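Retail News | Gifts & Paper Goods

Collent Opens Gift Wrapping Room and Announces Party Bag Line for June

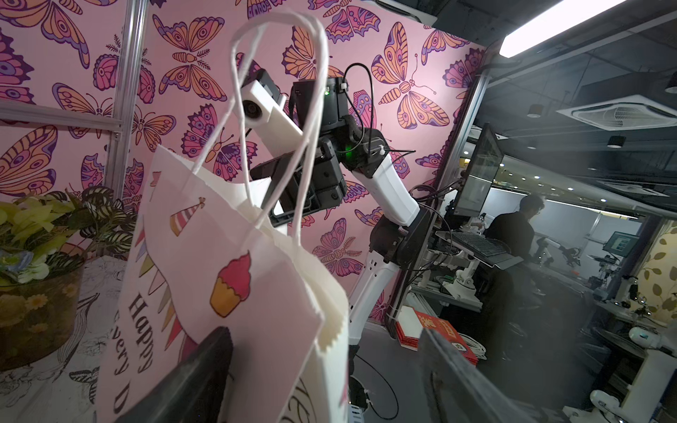 Wednesday, January 22, 2025. Collent, the maker of paper bags and cards for small gift shops, has opened a gift wrapping room next to its main store and will bring a new line of party bags to shops in June. The room is meant for customers who bought a present and want to leave with it ready to give. They choose a bag, tissue and a card, and the staff prepares everything at the counter. For the walls the company selected a pink paper full of butterflies in orange, magenta and lavender, and the bags were chosen to feel at home with it, such as the white one with twisted paper handles, a pink frosted cupcake, a small striped party hat and a string of bunting flags. The wallpaper was hung before the first shelf was put up, and it has already decided several colors of the new line.

"A gift bag is the first thing the guest puts in your hand, before you know what is inside," said Tamunoemi Briggs, head of store design at Collent. "We wanted a room where people take their time with this choice. In our old store the bags were behind the door, and many customers told us they did not know we had them."

The June line is named Lurier and it contains 10 designs for birthdays, school parties and small family celebrations. All the bags have paper handles, so the customer can put the whole bag in paper recycling after the party, if the tissue and ribbon are taken out first. The lettering on the new bags is drawn by hand by the Jankauskaitė studio, which has worked with Collent on greeting cards before. The first printing will be 2,000 bags of each design.

During the preparation of the room, Collent asked its customers by a short paper form which occasions they buy bags for. The company received 618 forms. Birthdays were the most frequent answer, and many people wrote that they keep the bags and use them again, sometimes for years. For this reason the handles of the Lurier bags will be attached with a wider strip of paper inside the top edge.

The wrapping tables and the drawers for ribbon were made by Guvetti, a furniture workshop which also made the card shelves in the main store. The tables are a little higher than usual, after a request from the staff who stand at them all day.

Wrapping is free for anything bought in the store. For items from other shops there is a small fee, and the customer should please bring the item without its outer packaging. Shops that wish to order the Lurier line may ask for the sample folder at the Collent trade desk.

3,442 views | 41 shares | 3 comments

Comments

paperdrawer: I am one of the people who keeps bags for years. The handles always go first so I'm glad somebody read the forms.

Marcy in Unit B: Will the cupcake one be sold by itself or only with wrapping? My daughter turns six in March and would love it.

tkl_cards: That wallpaper!! Where is it from please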